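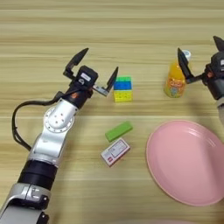
Lesezeit: 3 Minuten

Forum > Schul-AGs und Wettbewerbe > Greifen und Sortieren

Thema: Zweiarm-Aufgabe, Würfel links, Flasche rechts

lucyna_ch
Hallo zusammen, wir sind mit der Robotik-AG gerade an der Aufgabe "Tisch abräumen" für den Gromstead-Wettbewerb im März. Auf dem Tisch liegen Zauberwürfel, grüner Block, kleine Schachtel, Flasche und der rosa Teller. Linker Arm nimmt den Würfel, rechter Arm die Flasche. Der Würfel klappt in 6 von 21 Versuchen. Meistens stößt der rechte Finger beim Zufahren an die Kante und der Würfel dreht sich weg. Bildbreite der Kamera ist 768 Pixel, mehr schafft unser Rechner nicht flüssig. Hat jemand eine Idee?
Lucyna Chmielewska

ninen
Wie weit macht ihr den Greifer auf, bevor ihr anfahrt?

lucyna_ch
Ganz auf. Auf dem Bild sieht man es, der Finger auf der Schiene steht direkt neben dem Würfel.

ninen
Dann würde ich nicht ganz aufmachen. Würfelbreite plus etwas Luft auf jeder Seite reicht. Bei voller Öffnung merkt man Fehler in der Position erst beim Schließen.

Domanski_D
Sehe ich anders. Mit weniger Öffnung fährt man bei einem Lagefehler gleich von oben auf den Würfel, und dann ist der Versuch auch weg. Ich würde voll öffnen und dafür den Greifer vorher nach den Würfelseiten ausrichten. Dreht ihr das Handgelenk überhaupt mit?

lucyna_ch
Nein, der Winkel ist fest eingestellt. Den Würfel stellen wir jedes Mal von Hand hin.

Domanski_D
Dann ist das vermutlich euer Problem. Ein paar Grad reichen schon.

sito
Achtet auch auf das Kabel am linken Arm. Das hängt in einem großen Bogen. Bei uns hat so eine Schlaufe am Handgelenk gezogen, sobald der Arm weiter nach vorn musste. Wir haben sie mit Klettband kürzer gelegt.

ninen
Kabel zu kurz ist aber auch Mist. Vorher alle Endlagen abfahren.

Glowacki_AG
Frage zur Reihenfolge: Block und Schachtel liegen fast aneinander. Wer nimmt die?

lucyna_ch
Auch der linke Arm, nach dem Würfel. Haben wir noch nicht getestet. Laut Aufgabe darf man vorher nichts auseinanderschieben.

Glowacki_AG
Mit dem Arm schieben ist erlaubt, nur mit der Hand nicht. Steht bei den Regeln unter Punkt 3.

lucyna_ch
Danke, das hatte ich anders gelesen. Winkel wird jetzt aus dem Kamerabild geschätzt, erster Durchgang: 3 von 6. Das Kabel machen wir morgen.

Domanski_D
6 Versuche sind zu wenig. Macht wieder 21, sonst könnt ihr das nicht vergleichen.
Gruß, Dariusz Domański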